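The door of the Flilto toy library was open when I came, and Humaira Durrani was on her knees, sorting plastic vegetables. She did not stand up. "Sit anywhere that is not a box," she told me.

Flilto lends toys to families the way a normal library lends books. It began with 4 shelves in a former shoe shop, and the catalog now has 1,462 items. Most visitors come for the puzzles and the trains, but I wanted to talk about the play kitchen sets, because Humaira has a strong opinion about them.

"People think the kitchen toys are for small children only," she said. "Then the older brother comes, nine years old, and he makes a restaurant. He writes a menu. He is very strict with the customers."

I asked what makes a good set. She thought for a long time before answering.

"The food must be clear. A banana must be a banana from the other side of the room. If I have to ask what it is, I don't buy it." She likes strong shapes and few details. Plates are more important than parents expect, she said, and she buys them in soft colors so that the food is easy to see on them. "A child wants to serve. To cook is nice, but to put something on a plate and give it to a person, this is the real game."
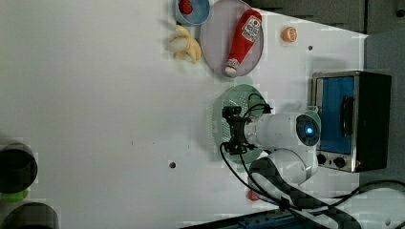
*Ketchup on the lavender plate, with the banana bunch and the orange slice on the table.*

The ketchup bottle is her favorite subject. In September, when she was making the order for the new season with her colleague Noman Minhas, they argued over it for most of an afternoon. Noman wanted more vegetables. Humaira wanted sauce.

"He said to me, we are teaching children to eat well," she remembered. "I said, we are teaching them to play. Everybody needs ketchup in a restaurant -- also a restaurant for bears."

Noman was in the next room, putting new labels on the bags, and he called through the wall that the bottle is borrowed more often than his broccoli. He sounded a little sad about it.

Every set goes home in a cloth bag with a list sewn inside. Before this they used card lists, and the cards came back wet or did not come back. The sewing was the idea of Jelle Van Leeuwen, a father from the neighborhood, who did the first bags on his mother's machine. When a set returns, the pieces are washed in warm water with a little soap and dried overnight on towels. Fruit gets lost more than anything else. The orange slices are the worst, Humaira said, because they roll under a sofa and stay there until the family moves to another house.

"I don't ask money for a slice of orange. I ask them to look one more time. Usually it comes back after two weeks, in an envelope, with a drawing."

I asked if she plays with the sets herself. She laughed and held up a tomato.

"I have to test them, no? Yesterday I made a lunch for Noman. He did not finish his plate."

The new kitchen bags can be borrowed from 01/03/2022, for three weeks at a time. Families who keep one longer are asked to call first.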